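Gallano Kakon Push Cart

Home / Carts and Bags / Push Carts / Gallano Kakon

Three-wheel folding push cart. Weighs 22 pounds without the bag. Holds anything from a thin Sunday bag to a full staff bag, if you're the kind of person who owns a staff bag and no caddie.

In stock. Colors: slate, dark green, and a yellow the factory calls Harvest and our shop calls Crossing Guard.

Why a push cart

You have already thought about carrying. You carried in high school, you were good at it, and you still mention it. Then last September you carried a full set up the hill on the back nine and stood over your next shot breathing like a bulldog, and hit it into somebody's patio furniture.

The Kakon is for that golfer. It goes in front of you, it stays where you leave it, and it takes no position on your swing. We sell electric carts too, and they're very nice, and they cost what electric carts cost. This one runs on you.

The frame

Aluminum tube, powder coated, with one main hinge in the middle and a smaller one at the handle. Gallano used to make a cart that folded in a cleverer way, and we took back a fair number of them from people who had folded it once and couldn't persuade it to do anything else. The Kakon folds in two moves. Squeeze the lever, push the handle down. The front wheel tucks under by itself. If it hasn't, you've started with the wrong hinge, and it will let you know by pinching your glove.

Folded, it fits across the trunk of most sedans with the bag beside it. It will fit in a small hatchback if you put a seat down and leave a member of your foursome at home. You know which one.

Wheels

The tires are solid foam, so you'll never need a pump. They're quieter than hard plastic on a cart path and a good deal less quiet than you'd like behind somebody's putt. The rear pair come off with a push button at each hub. Clean the axle now and then, put a drop of light oil on it, and wipe off the extra. People who skip the wiping end up with a grinding paste made of oil and bunker sand, and then they write to us about the noise.

The front wheel is fixed on this model. A swivel front wheel is a pleasure in a parking lot and a menace on a side slope, and most golf is played on side slopes by people trying to look at their phones. To turn the Kakon, press down on the handle, let the front wheel lift, and point it where you want to go. It takes a hole or two to get used to. If it pulls to one side on flat ground, there's a tracking screw by the front axle. Turn it a little, walk it a little, and turn it back when you discover you went the wrong way.

The Estix brake

Foot pedal on the left side, press once for on and again for off. It locks both rear wheels with a steel pin. You can hear the pin go in. If you didn't hear it, it isn't in, and the cart will wait politely until you've addressed the ball before leaving for the pond.

Please do use the brake. Parking sideways on a hill and hoping is a popular method and it accounts for most of the bent handles we see. The warranty covers the brake failing. It doesn't cover the brake being off, and our repair bench can tell the difference with depressing ease.

Bag straps

Upper and lower cradles with elastic straps and a hook. The upper cradle adjusts for width. Stand bags fit fine, but check that the legs are clear of the bracket when you strap in, or the feet will push on it all day and the bag will slowly rotate until your putter is facing Canada.

A full load of 14 clubs, a rain suit, a ball supply that reflects an honest view of your game and a couple of cans of something cold is well inside what the frame will carry. Put the heavy things low. A bag packed top-heavy makes any three-wheeler tippy, and no amount of engineering can help a man with a watermelon in his apparel pocket. (This was a real phone call.)

Console

There's a lidded tray at the handle with a scorecard clip, holes for tees, a pencil slot, and a shallow well that fits a phone or a rangefinder. The lid closes with a magnet. Eggs have been transported in it. The drink holder is deep enough for a tall bottle and it tilts a bit, so an open coffee should be drunk down to a reasonable level before the first cart path.

What it won't do

It won't go up stairs. It won't go through a wet bunker, although plenty of owners have been kind enough to test that for us. It isn't a walker, a stool, or a place to sit a grandchild. The umbrella mount will hold an umbrella in drizzle. In real wind it will hold the umbrella until the umbrella stops being one, and we'd ask you to fold it before then.

Matching accessories

The Wihongi winter kit is sold separately and adds a pair of lined mitts that fasten to the handle, plus wider rear wheels for soft ground. Some courses allow carts in winter only with wide wheels, so call the pro shop first. The mitts look ridiculous. By the second hole in a cold wind the rest of your group will be asking where you got them.

The travel cover is a plain zip bag with a shoulder strap. Take the wheels off before you use it. Someone always tries it with the wheels on, and the zipper always loses.

Keeping it indoors

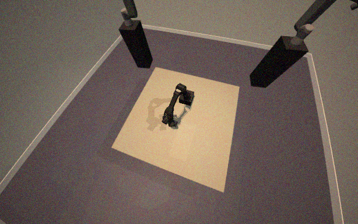

Most Kakons spend the off season in a garage, and a garage is fine as long as the brake is off, so the pin isn't sitting loaded all winter. Plenty of them live in the house, though, in a hallway or a spare room, and then the question is what to park them on. Brush the tires before they come in, get the dried grass out of the hubs, and put something underneath. A big plain mat is the usual answer. Think a minute about color: a pale beige one on a purple-grey floor, as in the render, is easily the brightest thing down there, and a tire print from the fourteenth fairway will be the second thing every guest notices. Go dark if you're a mud golfer. Go pale if you're a tidy person or want to find the little screw you dropped. Either way, leave some mat showing on every side of the cart, as the dirt travels farther than you'd think when the wheels come off.

If you're storing it folded, stand it on the rear wheels with the handle against a wall. Flat on its side works too, but keep weight off the console lid. Don't hang it by the front wheel. The bracket will take it for a while and then one night it won't, and you'll come downstairs with a seven iron ready to meet a burglar.

Assembly

The cart comes nearly done. You put on the rear wheels, snap in the front one, and attach the console with the two thumbscrews in the bag taped inside the handle. No tools. The instruction sheet is mostly drawings, including one of a man smiling at a bolt. Allow yourself one cup of coffee. If you find yourself making a second, phone us.

Don't throw the box out for a week or so. If the cart isn't for you, it has to go back in something, and a shop full of people who have tried to gift wrap a push cart can tell you there's no good substitute.

Price and warranty

The Kakon is $122, with the console and drink holder included. The frame is covered for as long as the first owner has it, the wheels and brake for 3 years. Normal wear isn't covered. Neither is being run over by your own car, although we'll sell you the parts at cost and keep our faces straight.

Replacement tires, brake pins, straps and thumbscrews are kept on the shelf here, and most orders for small parts go out the same afternoon. Have the number from the sticker under the lower cradle handy when you order. If the sticker has worn off, send a picture of the hinge and we'll work it out.

Questions about fit or parts go to Manaia Ormsby at the repair bench. Mornings are best. After lunch the bench backs up with people who didn't hear the pin.

Add to cart (yes, we know)

Related items: Wihongi winter kit, Kakon travel cover, Estix brake pin and spring set, umbrella mount, spare drink holder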